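3.2 Discard of flexible packaging in shared dining areas

Households in the Bevdale sample were asked to keep all flexible plastic packaging from food eaten at home over a two-week period. Of the 204 households that agreed to take part, 162 returned a full set of bags and a completed log sheet. Those that returned only one of the two were left out of the weight analysis but kept in the location analysis, where the log sheet alone was enough.

Packaging was sorted by the room in which the food was opened. Snack packets made up the largest group by item number and one of the smallest by weight, in line with the earlier Hastulow survey. Most were opened away from the kitchen, at a dining table or in a living area, and were left on the surface for some time before being put in a bin (Figure 4). Log entries show that packets opened in the kitchen were usually discarded within the hour. Those opened elsewhere were often recorded the next morning, when the table was cleared.
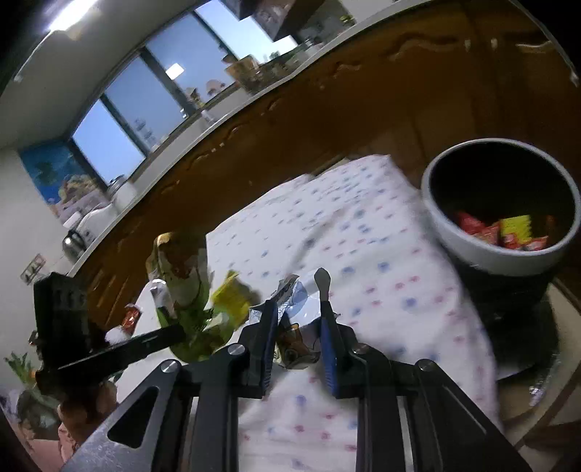
Figure 4. Crumpled snack packet on a printed tablecloth.

3.3 Contamination and sorting error

Bags were weighed on arrival, emptied, and sorted by hand into three streams: clean film, soiled film and other material. Soiled film was defined as any item with food residue covering more than a fingernail-sized area. The Prurnix sorting guide sets a stricter limit, but pilot work showed that two sorters could not apply it in the same way to printed or metallized film, where residue is hard to tell from ink.

Other material was found in 39 of the returned sets. It was mainly paper labels, bottle caps and foil lids. Rigid trays were rare. Error was higher in homes with a single mixed bin than in homes with separate bins, although bin type was self-reported and was not checked by visit.

Creased packets presented a further problem. Residue inside the folds could not be seen until the item was flattened, and flattening added about 2 minutes to each bag. The Dehghan method avoids this step by treating all creased items as soiled. It was not used here, as it would have overstated the soiled stream for dry foods such as crisps and crackers.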